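Quick one tonight, it's gone half nine and I still haven't found the charger for the laptop (it's in a box, everything is in a box).

So. The move. We are into week two at the Cirnelton flat and the kitchen is still not a kitchen. The worktop was meant to go in at the start of September, then the fitters rang to say the cut-out for the sink was wrong and it had to go back. No worktop, no table either, table's in storage until the hallway is painted. Which leaves the floor, the windowsill and the bed. I've been doing far too much on beds lately.

What I've learned about sorting food without a kitchen, in no order at all:

Get a plastic sheet. Any plastic sheet. I bought a roll of the cheap stuff from Zekach, the hardware place on the corner, 7 metres of it, and it has been under paint tins, over the sofa, round the bikes. Wipes clean with a damp cloth. Fruit juice on bedding is a misery, I've done that one already with a punnet of cherries and the pillowcase never recovered.

Don't wash everything at once. I did this the first weekend, very pleased with myself, and then had nowhere to put it to dry. Half of it went soft. Wash what you're eating today.

Decide on the boxes before you start. I never do. I tip it all out and then go looking for something to put it in, and by then there's no room to put the somthing down. 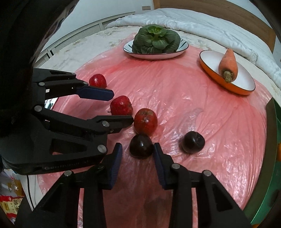
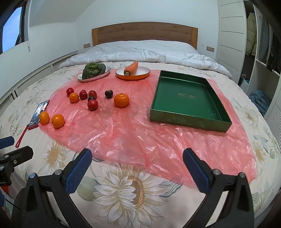

Fruit bowls are a waste of space, I've decided, at least for anyone with less than a metre of worktop. Ours was a wedding present, a huge shallow thing, and it held maybe six apples before they started rolling off the back. A rectangular tray with low sides does the job far better, like the green one on the bed there. You can push it right up to a wall, it goes on a shelf, and you can see the lot without digging. Oranges at one end, apples at the other. Plums get the edge because they're the ones that need checking every day. One goes and they all go, you know how plums are.

Then veg. I've gone over to plates for the short-term stuff, a plate for whatever leafy green needs using up and another for carrots, and they live at the front where I'll trip over them (not literally, well, once). If it's on a plate I remember to cook it. If it's in a bag at the bottom of the fridge it might as well be in Fekete with my old gym kit. That's the storage place by the way, 30 quid a month and a padlock that sticks. Would not reccommend, but it's near.

Apples and everything else: people say keep them apart because they ripen the other things. I did try it. Apples in the bedroom, rest in the hall. Did it make a difference? Not that I could see, but the bedroom smelled lovely. I'd do it again for that.

Anyway the plan, if the worktop does turn up this time. Tray on the left of the sink. Two hooks above for onions in a net. Shelf over the fridge for the tins, which are all currently in a suitcase. I measured the gap next to the cooker and it's 204 mm, and the pull-out rack I'd been eyeing up is 200, so that's going in even if I have to sand something. Comes from Cakau, flat packed, and I've read the reviews about the missing screws so I've got a jar of spares ready.

Still to sort:

- spice jars (where??)
- the bread bin, which nobody likes but which fits
- a proper chopping board, current one is warped
- curtains, not food but it's on the list
- ring the fitters AGAIN

Soup tomorrow I think, carrots and whatever greens are left, on the camping stove. Will post the recipe if it's any good. Charger still missing. Battery on 7 per cent so I'm stopping.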